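Gornar swap room opens again with bowls and plush toys

The swap room on the second floor of the old Skaltis building in Gornar opened its doors again on Friday, after it was closed for most of January for painting and for new lights. In the first day 388 visitors climbed the stairs. Many of them carried bags with kitchen things and toys, and most of them went home with a different bag.

The room works in a simple way. A person brings things which are clean and in good condition, and receives a small paper card for every thing. With one card it is possible to take one thing from the tables. Money is not used. A big plush animal has the same value as a small cup, and this rule has been discussed in Gornar from the beginning.

"People ask me every week if a soup pot should be two cards," said Nomvula Xaba, who leads the room. "I understand the question. But then we would need a price list, and somebody would have to defend the price list. I do not want to be this person."

Before the closing, toys were kept in the back near the window and kitchen things were kept in the front. Parents went to the back with the children and did not see the plates. People who needed plates did not go further than the first table. Now the tables are mixed. On the same table there can be a bowl and a soft toy, and next to it a tray with spoons. Mrs. Xaba said that the idea came from a visitor who wrote it on the back of a card in the fall, and that she kept this card in her drawer until the painting gave an opportunity to move everything.

The result on Friday was a slower room. Visitors stayed longer at each table, and there was a line at the door from ten in the morning until lunch. Some people who waited on the stairs were not happy about it. One man with a box of glasses said that he had to hold the box for half an hour, and he would like to have a bench or a shelf on the landing. A bench was found in the afternoon.

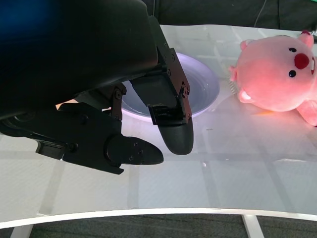 White bowls were in demand on the first day, as they were before the closing. Plain bowls in white fit with what people already have at home, said Naveen Sengar, who takes care of the kitchen part of the room. Single pieces go away faster than sets. A family which breaks one bowl looks for one bowl, and it does not matter much if the rim is a little bit different from the others. Full sets of twelve, with the sauce dish and the big serving plate, can remain for weeks.

"The serving plate is the problem," Mr. Sengar said. "Everybody has received one for a wedding, and everybody wants to give it to us. In my opinion we have enough serving plates for all of Gornar and for the next town."

He checks every piece by hand. He passes a finger along the rim, and then he taps the side and listens. A cracked bowl has a dull sound, and he does not accept it, also when the crack cannot be seen. Small scratches inside from a spoon are allowed. He does not accept pans in which the coating has started to come off, and he asks visitors not to leave them at the street door during the night. This has happened several times.

With the plush toys the rules are more strict. They must be washed at home before they are brought, and they must be completely dry. Every seam is examined. Eyes and noses which are made of hard plastic are pulled gently, and if they move, the toy goes to the sewing corner. There the hard eyes are taken off and new ones are made with thread. Toys with batteries inside are not accepted at the moment, but this may change in the spring when there is more space.

Animals are chosen first, said Mrs. Xaba. Pigs, rabbits and dogs leave the room quickly, and the round and soft shapes leave before the long ones. Dolls need more time. The color seems to be less important than adults believe. She has seen many times that a parent holds up a clean new bear and the child has already the arms around something old and flat.

A few families come back to return a toy after some months and take another one, as in a library. This was not planned, but it is permitted. A girl of five years, who came on Friday with her grandfather, brought back a duck that she had taken last summer and placed it herself on the table. She then watched from the other side of the room until another child took it. Her grandfather said that she had practiced this at home during the week.

The room keeps a record of all things which come in and go out. Last year 1,709 things were brought and 1,706 were taken. When these numbers were read aloud at the opening there was some laughter, and a question about where the three things were. Mrs. Xaba answered that two of them were serving plates. The third is a lamp with the shape of a fish, which still stands near the entrance and has a card with the word "Please" on it.

The painting was done by the owner of the building. The walls, which were dark green, are now in a light color, and the old tube lights have been replaced. For the checking of dishes this is a clear improvement, according to Mr. Sengar, who before had to carry bowls to the window on gray days. The floor was not changed. The boards near the stairs still make noise, and visitors with baby carriages are asked to use the side entrance on the yard, where there is a small elevator.

The tables were a separate question. The old ones had different heights, and the short one by the pillar was too low for everybody except the children. The Avcı furniture workshop, two streets away, cut the legs of the high tables and made longer legs for the low one, and asked only for the cost of the wood. The edges were made round at the same time. The low table has a little less space than before under it for boxes, so the boxes with winter things are now along the back wall.

Not everything is solved. The room has no heating of its own, and the warm air from the floor below arrives late in the morning. Visitors on Friday kept their coats on until lunch. There is also a lack of bags. People who come only to look often find something and have nothing to carry it in, and the newspaper for wrapping dishes was finished before three in the afternoon. The bakery Gredine, on the ground floor, gave its empty flour sacks for the rest of the day, and several bowls went home in them. A plush toy should not be put in a flour sack, as one mother discovered on the way down.

Mrs. Xaba was asked if there will be a second room for clothes, which is a wish that has been repeated by many visitors. She said that there is no plan for it. Clothes need hangers, a mirror and a place for changing, and the present room does not have a corner for any of these. She prefers to do the dishes and the toys in a good way. For clothes she recommends the exchange that the school organizes before the summer vacation.

From this week the room will stay open one hour longer in the evening, so that people who work can come also. Children are welcome at all hours, but the tables with glass are closed with a cord when it is very full. Visitors can bring up to ten things at one time. Cards from last year are still valid, also the ones which have been through the washing machine, if it is possible to read the stamp.

Things that are wanted at this moment: soup bowls and cereal bowls in any color, small plates, lids for storage boxes, wooden puzzles with all the pieces, and plush animals of medium size. Newspaper and strong paper bags can be left with the person at the door.

Things that are not needed: serving plates, calendars from past years, and mugs with the name of a company.

The swap room is on the second floor of the Skaltis building, above the bakery. The bell of the street door does not function, and visitors should push the door strongly.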